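Why do we set the table?

Hello! I'm Gladys Chávez, and I write these pages for children who ask good questions. A boy called Thabiso Joubert wrote to me with a very good one. He wanted to know why his family puts out plates before the food is ready, when they could just eat out of the pan and have less washing up.

Well, Thabiso, I did think about it (and I looked longingly at my pan, I must say). Then I went and had a rummage in my kitchen cupboard.

What is a plate for?

Mostly it keeps your food in one place and away from everyone else's. A long time ago, in parts of Europe, people ate off thick slices of old bread called trenchers. The bread soaked up the gravy, and afterwards you could eat it, or give it to somebody hungry, or to the dog. No washing up at all! But a slice of bread goes soggy in the end, and a plate doesn't.

Have a look at a plate from the side. Most of them have a rim that comes up a little bit. Pour a spoonful of water on a flat chopping board and it runs wherever it likes. Pour it on a plate and it stops at the rim – peas do the same, on a good day.

Bowls, dishes and plates

The deeper the sides, the runnier the food can be. Toast is happy on a flat plate. Soup needs a bowl. Things like pasta and stew can go in a shallow dish, somewhere in the middle. In our house we have 13 dishes and hardly any of them match, which I like very much, as everybody gets to have a favourite. Mine is a green one from my old street in Maldonado Road and it has a chip in it.

Who sits where?

At a long table somebody has to sit at the end, and it's always a long way to the potatoes. A round table has no ends! Everyone can see everyone else, and the middle is the same distance from every chair. That makes the middle a very handy spot for anything you want to share.

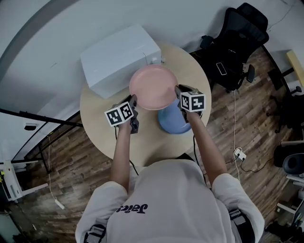
Setting a round table is a bit different from setting a long one, and I got muddled when I first tried it. There are no corners to help you line things up, so I begin with the chairs. Put one plate in front of each chair, then check the gaps between them. Colours are useful too. With a pink plate and a blue dish on a pale wooden table, you can say "pass the blue one" and everybody knows which you mean. When you pick a plate up, hold it with one side in each hand, by the rim, and keep it level if there's food on it. An empty one can tip as much as it likes.

Something to try

Cut a big circle out of paper and pretend it's a table. Draw round a coin for each plate. How many fit before they start to bump? Now try it with a long thin piece of paper and see which shape you'd like for your birthday tea.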